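About Davberg

Davberg is a small workshop that sets up, looks after and repairs robot gripping cells. We do not build robots and we do not sell them. Our customers have a cell already, and they call us when it has started to drop things, or when it holds them crooked, or when it is time for the yearly check and they have no hands free for it.

We began as the service corner of a larger company, Buranico, which made packing lines. When Buranico stopped with packing lines, the service work was still there, and we continued with it under our own name. In the first winter we had 2 benches and one heater. Today we have more room, but the way of working is almost the same.

How we look after a cell

Most of this page is about our own cell, which is called Firska. It is an arm on a fixed base with a two-finger gripper and a camera close to the fingers. We use it to learn, and every procedure that we bring to a customer was first tried on Firska. If you understand how we treat Firska, you will also know how we will treat your machine.

The work begins with the fingers. We take them off, clean the contact faces with a cloth and a little alcohol, and look at them under a lamp from the side. A finger which is worn only at the tip will still close, and the control screen will show that everything is fine. But a flat part will turn in the grip. For this reason we do not trust the screen alone – we also put a paper strip between the fingers and pull it by hand at the tip, in the middle and at the root. The resistance should feel the same in all three places.

Then comes the zero position. We close the gripper empty, write down the value, open it and close it again. We do this 40 times. If the values walk slowly in one direction, the cause is usually a loose screw in the finger mount, and we tighten it and start from the beginning. If they jump here and there, we look at the cable first. Cables at the wrist are bent all day long and they get tired sooner than any other part.

After this we do the holding trial with a flat piece. We like thin boards for it, and old ones more than new ones. The board is held upright between the fingers and we look through the wrist camera to see whether it leans. A small lean is normal. What we want to know is whether the lean is the same at each grip, for a lean that repeats can be corrected in the settings.

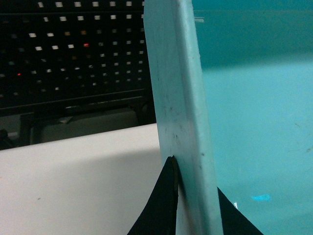 Snorradóttir wrote to us after reading an earlier version of this page that her people had skipped the paper strip for years and only compared the numbers, and that they found one finger mounted slightly too deep on the first day they tried it. She asked if the strip should be changed each time. Yes, please use a fresh one, as a strip with a fold in it gives a false feeling in the hand.

The camera is the last step. We clean the glass, check that the holder has not moved, and compare a new picture of a printed grid with the one we saved at the previous service. Many cells that come to us as "gripper problem" have in truth a camera that was pushed a little to the side during cleaning. It is a cheap repair, and we are always glad when we can write a short invoice.

What we write down

Each cell has its own notebook, on paper. We note the closing values, the screws we touched, the parts we changed and the reason. The Firska notebook has now 1,524 entries, and some of them are only one word long. We copy the notebook to a file each March, but the paper stays with the machine. When a customer's cell comes back to us, we read its notebook before we open any cover.

Working with us

Please send us the model of your gripper, the age of the fingers if you know it, and a few lines on what goes wrong and at what time of the shift. The last question surprises people. A gripper which fails only in the morning has often a different illness from one which fails after lunch, when the drive is warm.

We can come to your hall, or you can send only the gripper – both are fine for us. A normal service takes about 3 hours on site. We bring our own lamp, strips and printed grid, and need from you a table, a socket and one person who operates the cell every day. This person knows the machine's noises better than we do, and we would like to hear about them before we begin.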